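Another Constellation, Another Launch Date

6 July 2022

Galex put out its new coverage map this week and my inbox filled up with people asking if I was impressed. I was not. I have been following small satellite companies long enough to own a drawer of mission stickers for spacecraft that never left the clean room, and a coverage map is the cheapest thing a company can make. You need a globe, some circles and a person with a free afternoon.

For anyone who missed it, Galex wants to put up 33 small satellites that photograph farmland and sell the pictures to growers, insurers and whoever else will pay. The first eight are supposed to go up together on a shared ride. The bus comes from Sydorenko, the ground station is going in outside Nandton, and the company says a grower will be able to order a picture in the morning and have it by dinner.

Fine. Let's talk about dinner.

A satellite in low orbit sees any one ground station for a few minutes on each good pass. Some passes are low on the horizon and you get very little out of them. With one station at Nandton, which is nowhere near the poles, each satellite gets only a handful of usable passes a day, and during those it has to send down everything it took since the last one. The Galex brochure has a lovely paragraph about the camera and not one word about the downlink rate. I wrote and asked. I got back a PDF of the brochure.

Then there is the weather. The brochure says "daily revisit" on page two and again on page five, and I don't doubt that with the full set in orbit something will pass over your field every day. A lot of those days it will take a nice sharp picture of the top of a cloud. If you grow anything in a wet spring you already know how that goes. Radar would see through it, but radar costs more and needs more power, and these are optical satellites.

The price is the part I really can't make work. Galex quotes 138 dollars per scene, calibrated and ready to use. There are public satellites that will give you a field for nothing if you can live with coarser pixels and a longer wait, and most of the growers I know can live with both. So you have to believe there are plenty of customers who need it sharper, need it sooner, and will keep paying through the off season.

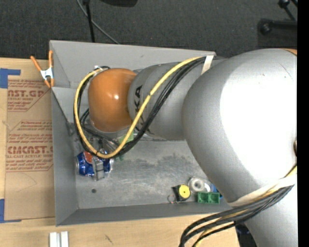
Octavio Chambi wrote in after my last post to say I was being unfair about that, and that I keep comparing a paid service with free data as if the two did the same job. His point was that an insurer looking at hail damage wants a picture from the day after the storm, at a resolution where you can see the rows, and that one avoided site visit pays for the scene. "You're pricing it like a hobbyist," he wrote.

Okay, maybe. I'll give him hail. I would still like to see one insurer's name on a contract, and I'd like it to be a contract and not a letter of intent. Killau had a whole page of letters of intent. I went back and read my old posts on Killau last night, and what struck me was how much of the Galex announcement I could have pasted in from there: same shared ride, same talk about growers, same map with the circles. Killau got one satellite up. It sent telemetry for 811 orbits and a few test pictures, the attitude control went bad, and after that the website just sat there with the old launch countdown stuck on zero.

I don't think the Galex people are crooks, for the record. The Sydorenko bus has flown, which puts them ahead of most. But flying one of something and keeping a whole fleet pointed the right way are different jobs, and the second one eats money every month whether or not anybody is buying.

What would change my mind is pretty ordinary stuff. Publish the downlink rate. Sign for a second ground station, somewhere far north. Put out one raw, uncorrected picture from orbit, with the bad columns and the smear left in, before the pretty ones.

The launch window opens at the end of July, according to the map page. The brochure still says "early summer." I've asked them which it is.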